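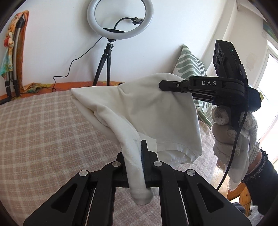

Learning to fold, one shirt-tail at a time

Warix opened its Pledstead house to visitors on Friday, and most of the day was spent on laundry.

The house is a plain three-bedroom rental on a street of similar ones, ten minutes' walk from the station. The company took the lease in July and has left it largely as a house. There are beds in the bedrooms and dishes in the kitchen. The people who work there arrive in the morning, put on gloves, pick up a pair of hand-held grippers and do housework until four.

The grippers are what visitors come to see. Each is a pair of black jaws on a handle, worked by a person's own hand. The operator makes a bed or folds a garment through the jaws, and the movements are recorded along with the video. Later, in another building, those recordings are used to train the software that drives Warix's robot arms. The open day covered only the first half of that process. The arms stayed in the workshop across town, and anyone hoping to see one fold a shirt was told so at the door.

Modupe Usman runs the house. She trained as an occupational therapist and spent several years teaching people to dress and cook again after hand injuries, and she says the two jobs overlap more than she expected.

"You spend a lot of time looking at what a thumb does," she said. "Then you take the thumb away and see what's left."

Her group of visitors went through the back bedroom first, where the work is white garments on a plaid blanket. White on its own is difficult, she explained. Folds show up only as faint grey shadows, and a hem can vanish against the panel behind it. The operators lift the cloth clear of the bed with both grippers, let it hang, and look for an edge they can follow. Then they lower it and start the fold.

It's slow to watch. An operator may take hold of a garment, let it go and take hold again before anything resembling a fold appears. The false starts are kept. Usman said the early recordings were too tidy, made by people who had practised the same shirt all morning, and the software trained on them had no idea what to do with a sleeve that was inside out. Operators are now asked to pull each piece from a pile without looking at how it lands.

Lighting came up several times. One visitor, a retired dry cleaner, wanted to know why the rooms weren't lit like a studio. Usman said they had tried that at the start and gone back to ordinary daylight and whatever lamp was to hand. Bedrooms have windows, and the light from them changes through the day. She would like the recordings to change with it.

The dry cleaner had the best questions of the afternoon. He asked whether the operators pinched at the seam or beside it. The answer was beside it where they could, because a seam is thick and rolls in the jaws. He nodded and said he'd been taught the same thing at sixteen.

Having a go

After tea there was a practice table in the front room, with two spare grippers and a basket of tea towels. The line went out into the hallway. Most people could pick up a towel on the first attempt. Folding it in half took longer, and the common mistake was to squeeze too hard and drag the whole towel sideways.

I had my turn near the end. The handle sits comfortably enough, but your fingers are doing one thing and the tips, some distance in front of them, are doing another. You can't feel the cloth. You watch the jaws close and guess from the way the fabric puckers whether you've got one layer or two. I had two, both times. My wrist was tired after five minutes, and the operators do this in forty-minute blocks with a break between.

Children were much better at it. A girl in a netball uniform folded four towels in a row and then asked if there was anything harder. She was given a pillowcase.

From parts to pillowcases

The man behind the hardware is Eckhard Bauerfeind, an engineer who came to Warix from Kröger, a small maker of packaging machinery. At Kröger he designed jaws that picked up cardboard. A carton, he said, is the same shape every time you meet it, and a shirt never is.

He gave a short talk in the kitchen, leaning on the bench. The first jaws he built for the house were wide and flat, and they were good with towels and hopeless with anything that had a collar. The next were narrower. He has gone through 12 designs to date and had brought several of the rejects in a biscuit tin, which went around the room. The springs are made by Drukonell, and he spoke about them at some length.

What he wants now is wear. Each pair of fingertips is changed after 1000 grasps, whether or not it looks worn, and he keeps the old ones to see where the surface has gone. He is trying to find out if people grip cloth mostly with the very tip or further back. So far it depends on the person.

Somebody asked when a robot would do the washing at their place. Bauerfeind said he didn't have a date. The arms in the workshop can fold a hand towel fairly reliably and a T-shirt some of the time. Bed linen is a long way off. A fitted sheet, he said, is a matter he would prefer to discuss after he retires.

The numbers so far are modest by the standards of the field. The house has collected more than 700 hours of recordings, most of it folding, with some bed-making and a little washing-up. Usman hopes to add a second house over the winter, an older one with carpet and darker rooms. She's also looking for operators who are left-handed, having only one at present, and for people over sixty, who she thinks fold differently from everyone else.

The dry cleaner left his phone number.

The Pledstead house will open again next term for school groups. Bookings are through the Warix front office, and visitors are asked to wear shoes they can slip off at the door.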